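La lettre de Jarnau, 28/05/2021
Résidences, mode d'emploi : Asnakech Wako ouvre son atelier

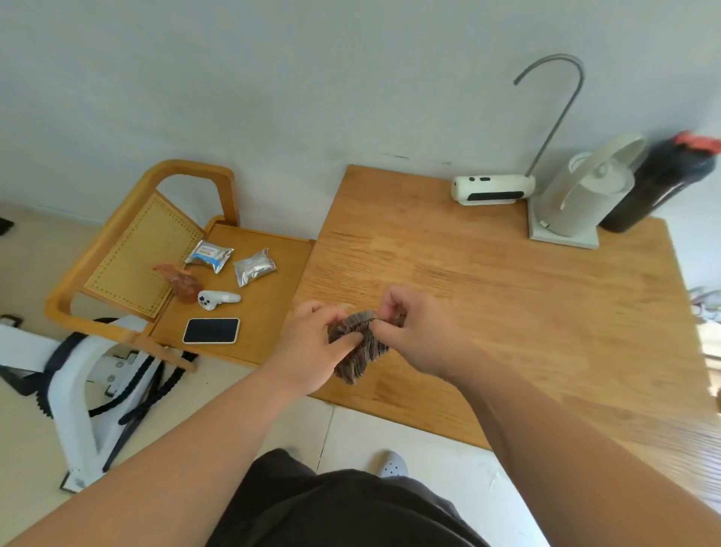

Une liasse de billets au-dessus du bureau.

Le centre d'art Jarnau rouvre sa résidence d'été et, comme chaque année, la question qui revient le plus souvent au téléphone ne porte ni sur la lumière des ateliers ni sur la qualité de l'eau-forte. Elle porte sur le parking. Il n'y a toujours pas de parking. On se gare devant la boulangerie, on achète quelque chose, et la boulangère ferme les yeux.

Pour le reste, les nouvelles sont plutôt bonnes. Asnakech Wako, graveuse et dessinatrice, s'est installée dans l'atelier du premier, celui dont la fenêtre ne ferme que si on lui parle gentiment. Elle y prépare Skodadon, une suite de grandes planches à la pointe sèche dont le titre est le nom d'un animal qu'elle a inventé à six ans pour faire peur à son frère. La bête avait, paraît-il, 40 dents et un caractère épouvantable. Les dents sont restées dans les planches. Quant au caractère, on nous dit qu'il s'est transmis à la presse.

Cette presse, parlons-en. Elle vient de l'ancienne imprimerie Dilley, qui tirait des étiquettes de limonade et des faire-part, et elle pèse à peu près 2 000 kilos. Les déménageurs avaient compris 200. Il y a eu un moment de silence au bas de l'escalier, puis une longue conversation sur la notion de devis, et la presse est finalement restée au rez-de-chaussée, où elle occupe la place de notre ancien coin lecture. Les abonnés attachés au canapé bleu le retrouveront dans le couloir, à la verticale pour le moment.

Asnakech Wako descend donc ses plaques à la main, une par une, et les remonte de même. Elle assure que cela lui tient lieu de sport. Ses planches partent toutes d'un même dessin, repris et gratté jusqu'à ce que l'animal disparaisse à moitié sous les barbes du métal. Les premières épreuves sont presque noires. Les suivantes s'éclaircissent, un œil apparaît, puis une patte, puis ce qui pourrait être une oreille ou une erreur. L'artiste refuse de trancher et nous la comprenons, nous n'avons pas tranché non plus au sujet du panneau d'entrée.

L'autre invité de la saison est Fuad Gebremichael, sculpteur sonore, qui partage son temps entre le jardin et la cave. Il enregistre les gouttières. Toutes les gouttières du quartier, avec l'accord des propriétaires, sauf une pour laquelle la discussion continue. Sa pièce s'appelle Alemneh et durera le temps d'une averse, si bien que personne à l'accueil ne peut vous en donner la durée exacte. Prévoyez un imperméable. En cas de beau temps, une version sèche sera diffusée dans la cave, où il fait assez humide pour que l'on s'y croie.

Les deux artistes ne se connaissaient pas avant d'arriver. Ils déjeunent maintenant à la même table et se disputent sur le noir : elle trouve que le sien n'est jamais assez profond, lui soutient que le noir s'entend et qu'il suffit de couper le son. Il est possible qu'une œuvre commune sorte de là. Il est possible aussi qu'il n'en sorte qu'une note de café. L'équipe a déjà réservé un mur à tout hasard.

L'atelier ouvert commence à 14 heures et s'arrête quand l'encre manque. On pourra imprimer une petite épreuve soi-même, sur une plaque préparée par l'artiste, à condition d'accepter des ongles gris pendant quelques jours. Les groupes sont limités à 8 personnes, enfants compris, même très petits, même portés. Les gants sont fournis dans une taille unique qui ne convient à personne que nous ayons rencontré.

L'exposition de fin de résidence aura lieu en septembre, dans la grande salle et dans l'escalier, puisque les planches les plus hautes ne tiennent que là. Le vernissage sera accompagné du vin blanc habituel. Nous avons lu vos remarques de l'an dernier à son sujet et nous en avons changé. L'ancien a été offert à la tombola.

Entrée libre pour les adhérents, 2 euros pour les autres, en pièces de préférence, la caisse ne rendant la monnaie que lorsqu'elle est de bonne humeur. Réservation conseillée pour l'atelier ouvert, par courriel ou au comptoir. Le téléphone fonctionne aussi, mais il est posé à côté de la presse et Asnakech Wako décroche parfois à notre place. Elle prend très bien les messages. Elle les écrit à l'envers, par habitude, et il nous faut un miroir pour vous rappeler.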